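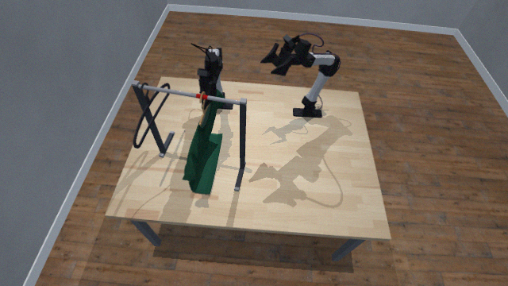
4.2 Road closures and the timing of departures

The heath fire at Tendstead started in July beside the lane that runs north from the village to the reservoir. It was fanned by a dry easterly wind and crossed the lane before the first crew had arrived. Police closed the lane at both ends, then the main road to Clesemitz, and for most of the evening the only way out by car was the old quarry road to the west. This section looks at how those closures affected when households left and which way they went.

We sent a short questionnaire to every address inside the evacuation area and received 191 usable replies. Each household was asked when it first heard of the fire, from whom, when it left, and by which road. Where two adults from the same address replied, we kept the one who had driven. Times were rounded by most people to the nearest quarter of an hour, and we have treated them accordingly. The reply rates by street are given in Table 2.

Most households first learned of the fire by seeing or smelling smoke. A smaller group were told by neighbours, and fewer still by the official text message, which went out after the lane had already been closed. Households that heard from a neighbour tended to leave sooner than those who saw the smoke themselves. Li found a similar pattern in an earlier study of flood warnings, and put it down to the advice that usually comes with the news. Our replies fit that reading but do not test it, as we did not ask what the neighbour had said.

The closure of the main road had a clear effect on route choice and a weaker one on timing. Drivers who had set out for Clesemitz were turned back at the roundabout and had to pass through the village again to reach the quarry road. Several wrote that they went home at this point and waited, and left for a second time only when an officer came to the door. We counted these households by their second departure. Using the first departure instead moves the middle of the distribution forward by six minutes and leaves its shape much the same.

The quarry road is single track for its first 5 kilometres, with passing places. Queues formed at the cattle grid, where around 100 vehicles were waiting at the worst point according to the police log. The log was kept by hand and has gaps, so this figure should be read with care. Traffic began to move again when the landowner opened the gate to the lower field and cars could be sent along its edge.

Buschmann (Jannik Buschmann, personal communication) has suggested that the closure at the roundabout could have been made further back, at the Grorkel turning, where drivers would have had room to go west without returning to the village. The road map supports this. We have no record of how visible the smoke was from that turning, and the decision may have looked different to the officers at the time. The effect of moving the closure point is estimated with the traffic model in Section 5.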